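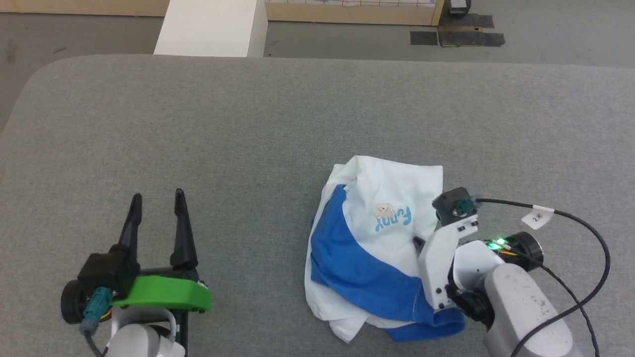
Unit 8 Handout: Reading a Product Sheet Without Getting Hurt
Service Robotics for Buyers, February
Instructor: Dela Akolgo

Bring this to the session. Bring a pen too, because you will be crossing things out.

The case

Our product for this unit is the Moro two-arm tabletop kit, sold by Zovov to small laundries, hotels, uniform shops and (their words) "forward-looking households." It is pitched as a folding station. You supply the table and the shirts. Zovov supplies two arms, the wrist cameras, the cables, the software and a great deal of confidence.

The brochure has one verb in it and the verb is "folds." Your job this week is to find out how much work that verb is doing.

1. What a T-shirt asks of a machine

Start with the shirt, since the brochure doesn't. A T-shirt dropped on a table has no fixed shape. The hem might be on top or underneath. A sleeve might be inside the body. If there's a print on the chest, it may be sideways and half swallowed by a fold, and a camera that was hoping to use it to find the front is out of luck.

Break the job into stages before you read another word of marketing:

Find the garment on the table.
Pick a point worth grabbing.
Grab one layer, or at least know how many you got.
Spread it out.
Work out which side is up.
Fold.
Put it somewhere.

Most demo videos start at "Fold." Somebody has done the first five stages by hand, and that somebody is going to be your employee. When you watch a clip, write down the stage at which it begins and the stage at which it ends. Do this before you write down how impressed you are.

2. The gripper question

The Moro can be ordered with flat jaws or with narrow tapered fingers. The sales page calls the choice "a matter of preference," which is what people say about soup.

Cloth lies flat and a finger has to get under it or pinch it up. Narrow tips find an edge more easily and hold less of it. Wide jaws hold more and are worse at getting hold of exactly one layer. Pressing down on the pile helps the jaws meet fabric, up to the point where you are mostly gripping the table. Ask the vendor what happens when the jaw closes on nothing. A good answer includes the word "retries" and a number. A poor answer includes the word "rarely."

Ask as well what surface they test on. A soft covering forgives a low approach, and a bare steel counter does not.

3. Cables, and other things that are in the way

Each wrist camera needs a cable, and the cable has to go somewhere while the arm moves. Some of it will lie on the work surface. Put this in your notes as a real cost. A loop of cable on the table can snag a sleeve or turn up in front of the other arm, and to an unlucky piece of software it can look quite a bit like a drawstring.

Good habits that cost almost nothing: label both ends, write the length on the tag, leave enough slack for the full reach and then fasten the rest down. The Daly mount, sold separately, does this last part with a clip. It is a very nice clip. You may decide for yourselves whether it is as nice as its price.

4. The numbers

From the quote we'll be using in class:

Base kit, two arms: $2,000
Setup and training visit: $700
Garments in the vendor's acceptance test: 102

That last line deserves your attention. The quote says the kit "completed" 102 garments. It does not say how many of them were folded. It does not say whether they were all the same shirt. A shirt that has been moved from one end of the table to the other has, in a sense, been completed — I have completed a lot of laundry that way myself.

The setup visit covers one table and one garment type. If you own towels, that's another visit.

5. The competing offer

Stistton doesn't sell you a robot. It rents you one, with a remote operator who takes over when the arm gets stuck. This sounds like cheating and may be the better deal. The question to put to them is how often the operator steps in, and whether you pay for that by the minute. If they won't tell you, assume the operator is very busy and price it accordingly.

For the session

Write one page, single-sided, as if to a hotel manager who has already decided she wants the thing. Tell her what the Moro would do on an ordinary morning, starting from a full basket. Say which stages a person still has to cover. Then rewrite the brochure's headline so that it is true. You may keep the word "folds" if you can defend it.

Marks come off for "revolutionary," "seamless" and any sentence copied from the sales page, including the ones I wrote on the board as a warning last year and then got back in several papers.

Reading: the Moro setup guide, all of it, including the section titled "Before You Call Us."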